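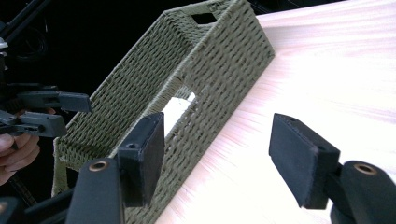 Fig. 2. Rope basket, olive green, with handle openings in the end wall and the long side.

Session notes: baskets and how they're put together

Right, we've done willow, so now for the soft stuff. I love these rope baskets and I'll try not to go on about them (I will go on about them).

Look at the ribbing first. The cord is wrapped tightly and the short slanting stitches run in rows along the walls, and you can follow those rows round the corner. When you draw yours, get the direction of the rows down before you bother with a single stitch. Last June half the group started with the stitches and ran out of paper!

Next, the handles. They're rectangular gaps left in the weave, so there's nothing sticking out to snag when baskets sit side by side on a shelf. Compare that with the looped handles on the Darkurstead baskets from the last handout — which would you want to carry up two flights of stairs with 23 balls of wool inside?

For your notebook: one sketch of a corner and one of a handle opening, both bigger than life size. Pencil is fine. Write down where you think the strain goes when the basket is lifted full.

Reading is Perić, page 17 onwards. Skip the bit on dyes, we'll get to it with the Jolska samples after the break. Bring scissors next time, and a metre of any cord you've got.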